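The Door Task

The run stopped at step 2657 again, and Khrystyna-Mariia Vakulenko wrote the number on the back of an envelope, under the other times she had written it.

It was past eight in the evening. The office at Briltbridge had gone down to one row of lights, the ones over the desks by the window. She had the simulator on the left screen and the planner log on the right, and a cheese sandwich she had forgotten to eat on top of the keyboard she didn't use.

"Same step?" said Zofia Dudek from the next desk.

"Same step."

"Then it isn't noise."

"I know it isn't noise."

Zofia rolled her chair over. She had written most of the planner, which the company called Sturier, and she didn't like hearing about it from other people before she had looked at it herself. She read the log from the bottom up, as she always did.

The last line said NO VALID GOAL. The line above it said the same. Before that came a long stretch where everything was fine: both arms up, joint limits respected, no contact with the table. Then the planner asked for somewhere to put the left gripper, got nothing back, and held still until the timer ran out.

"Reset it and stop before the query," Zofia said.

Khrystyna-Mariia set a breakpoint and started the run over. They waited for the house to load. The houses came from a generator called Histar, which put rooms together out of a parts list and had no taste at all. It would give you marble on the ceiling if the dice said marble.
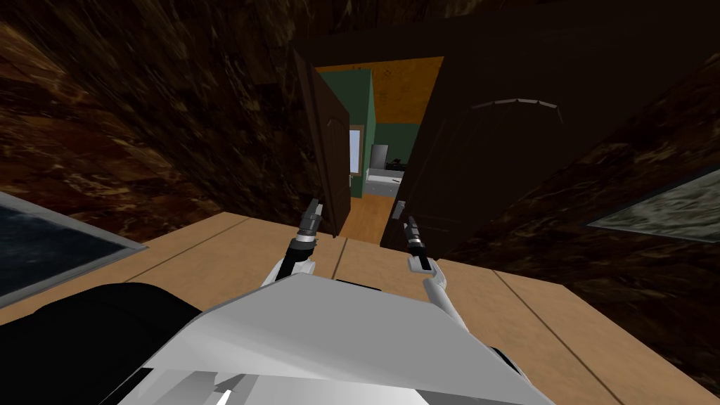

"Who would live there," Zofia said.

"It's seed 13. They're all like that after 12."

Zofia pointed with a pen. "What does perception say that is?"

Khrystyna-Mariia turned on the labels. The perception module drew its boxes one after another. Table. Wall. Window. Counter. Then one large box, with the word DOOR on it, that took in the door standing open, the gap, and the door on the other side.

"Oh," she said.

"One door," said Zofia.

"One door. And it's open and it's closed."

She pulled up the state estimate to be sure. The module kept a number for how far each door had swung, and for this one the number was jumping from one frame to the next, wide open, then shut, then wide open. The planner took the average. The average put the edge of the door in the middle of the opening, where there was only air. Then the collision checker looked at the real geometry and reported that there was nothing there to touch, and the planner, being careful, threw the goal away.

"So mine did the right thing," Zofia said.

"Yours averaged two doors."

"Yours told me they were one."

Khrystyna-Mariia let that go. She had written the grouping rule in May, in a hurry, for a demo. Any door panels that shared an opening became a single object. It had worked in every house they had, and she had meant to go back to it. There was a note in the code with her initials. It said: revisit.

She deleted the note first. Then she rewrote the rule so that each panel kept its own hinge and its own angle, and the opening was a separate thing that the panels belonged to. It was not much code. Most of the time went on the tests, which had been written to agree with the old rule and now failed all the way down the screen in red.

Zofia went to the kitchen and came back with two mugs of tea. She put one on the envelope.

"You should call Sydorenko," she said. "They're expecting results in the morning."

Sydorenko was the client. They wanted a robot that could go through a house and close things.

"They'll get results in the morning."

"With this house in?"

"With this house in."

It was nearly ten when the tests passed. She ran the task from the start with the breakpoint off. The log went by faster than either of them could read it. The left arm asked for a goal and was given one. The gripper moved to the edge of the open panel, touched it, and began to push.

The door swung 60 degrees and stopped.

They both looked at the right screen.

"Self-collision," Zofia read. "The elbow would have hit the body." She leaned in closer. "That's mine."

"That's yours," Khrystyna-Mariia agreed.

Zofia took her tea back to her own desk and turned her chair to face the screen. After a minute she started typing. Khrystyna-Mariia moved the mug, turned the envelope over to the clean side, and wrote down the new step number. Then she ate the sandwich, and when Zofia asked her to read out the joint angles, she read them out, slowly, starting from the shoulder.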